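Home | Projects | Collecting | FAQ | Contact

16th July
By the Grultden collection desk

Frequently asked questions about collecting with the hand-held gripper

These answers are for people who have signed up to collect examples for Grultden, either at our own rooms or at the Schmieder site. If you are working on Prerkeck, the kitchen set, most of this applies, but your task sheets are different and you should read those first.

What counts as one example?

One example is one task done once, start to finish. You press record, pick up the gripper, do what the task sheet says, put the gripper back at the start mark and press stop. If the sheet says "fold the sheet and set it down," then one fold and one set-down is one example. Doing it three times in one recording gives us one file we have to cut up by hand.

How many do I need to do?

A full batch is 100 examples of the same task. Most people split that over two or three sessions. You can stop partway and your place is saved under your collector number.

Do I have to be good at it?

No. You need to be steady and finish the task. Work at the speed you would use if you were doing it with your own hand and weren't in a hurry. Very fast examples are hard to use, and very slow ones teach the system to wait.

I dropped the item. Should I start over?

If you can pick it up and carry on within a few seconds, keep going and tag the recording "recovered." We want a share of these. If the item lands on the floor or out of reach, stop the recording and tag it "failed." Please don't delete failed examples. They are stored separately and do get used.

Can I use my other hand to help?

Only if the task sheet says two hands. On one-hand tasks, a free hand coming in to straighten an edge spoils the example, even when the result looks better.

Why do you keep changing the objects?

A system trained on one box learns that box. The current object list has 199 entries, and your sheet tells you which ones to take from the shelf. Swap objects when it tells you to, even if you've just gotten used to the one you have.

Is clear material harder?

Yes. Clear and semi-clear items take on the colors of whatever is behind them and pick up reflections from the ceiling lights, so the edges are difficult for the system to find. Folds and creases help a little. We ask for more examples of these items than of solid ones: 800 across all collectors for each clear item on the list, compared with the usual few batches.

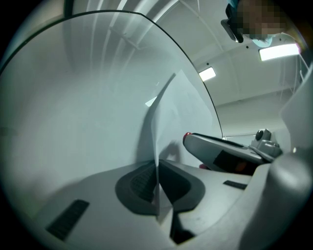 Creased translucent sheet at the gripper, with ceiling lights behind.

Should I turn the lights off to cut down on glare?

Leave the room as you found it. Glare is part of what the system has to deal with. The one exception is a flickering light, which you should report before you record anything.

What about faces?

Faces are blurred before the recordings go to anyone outside the collection desk. The blurring is automatic and then spot-checked. If you think you were missed, send us the recording number and we will pull the file.

What is Trivia?

Trivia is the name of the labeling tool. It shows you a short clip and asks simple things about it, such as whether the item was released or whether the fold held. Collectors are asked to label 23 clips at the end of each session. They will be other people's clips, never your own. If you can't tell, choose "unsure." A guess is worse for us than a blank.

How do I know whether my batch was accepted?

You'll get an email, normally within a week. Rejected examples are listed with a short code. The most common code is ST, which means the gripper didn't start from the mark. You only need to redo the listed ones.

Can I see the trained system run?

There will be an open session at the Schmieder site in September. Anyone with at least one accepted batch can come. Sign-up will be on the Projects page.

The gripper feels loose or the fingers stick. What do I do?

Stop and hand it in at the desk. Do not tighten anything yourself. Changing how far the fingers open throws off the calibration, and we would have to check every recording made after that point.

This site uses cookies to remember your settings and to count visits. By continuing to use the site you agree to this. Accept | Settings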